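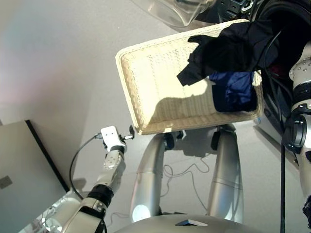
*Dark clothes in a cream wicker basket. A shallow one shows you the whole load at once.*

For years my dirty washing lived in a tall fabric bin with a lid. It held plenty, and that was the trouble with it. By the time the lid would no longer close there were two loads in there, sometimes three, with the gym things at the bottom where they had been sitting all week.

In September I swapped it for a wicker basket from Skumside, the homeware shop by the canal. It is the model they call the Cellar, low and open, with a braided rim. I paid 11 pounds for it in the end-of-summer sale. I have since tried it against two others for this page, and it is the one I have kept.

The case for a shallow basket is simple. You can see what is in it. A black top and something navy can be told apart in daylight, which is more than I can say for the bottom of a deep bin. Socks do not get lost, and nobody has to lean in up to the shoulder to reach the last one.

The case against is that it fills up quickly. If you wash for a family of five you will want something bigger, or you will want two. I live with one other person and we put a load on every other day, so it suits us.

## What to look for

Run your hand along the inside before you buy. Wicker snags, and the places where it snags are nearly always the corners and the underside of the rim. Fine knits and anything with a sheen to it will find a loose end sooner or later. The Teshome basket I tried was handsome but had a rough seam along the base, and it pulled a thread in a lining the first time I used it. A cotton liner would cure that, though then you have a liner to wash as well.

Look at the rim too. A thick one is easier to grip when you are carrying the basket on one hip, and it keeps its shape. The third basket, from Skoltel, had a thin edge that was already bowing after 6 washes.

Pale wicker shows marks. A wipe with a damp cloth deals with most of them, but let the basket dry fully before anything goes back in. Wet washing should travel in plastic.

## At the machine

A low basket comes into its own with a front loader. Put it on the floor close to the door and the clothes only have to go up and over the lip. I put things in one at a time, which takes a minute longer and gives me the chance to check pockets and do up zips. It is also when I spot the tissue.

Colours need a moment's thought. Red with black and navy is fine in a cool wash once the red thing has been through a few times. A new red garment goes in by itself - I learned that with a set of pillowcases.

Don't pack the drum. You should be able to get a hand in above the clothes when they are all in. Dark things that are squashed together come out with white streaks of powder on them, and liquid helps with that.

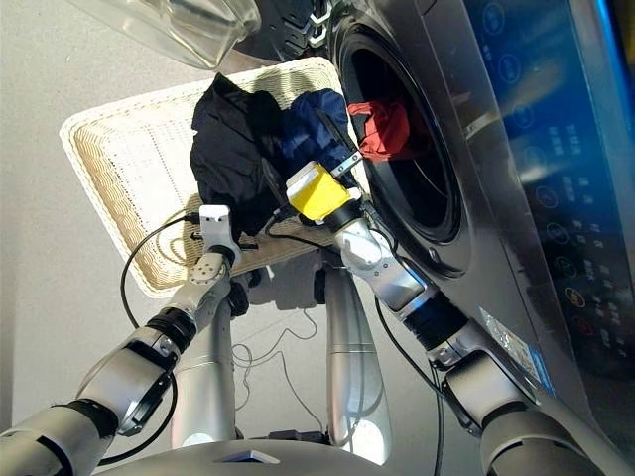 ## Keeping the basket

Wicker does not like a hot, dry room. Mine stands in the hall, away from the radiator. If it starts to creak when you lift it, mist it lightly with water and leave it somewhere airy overnight.

Every couple of months I take it outside, turn it upside down and give it a good bang. The amount of fluff is surprising. An old toothbrush will get the rest out of the weave.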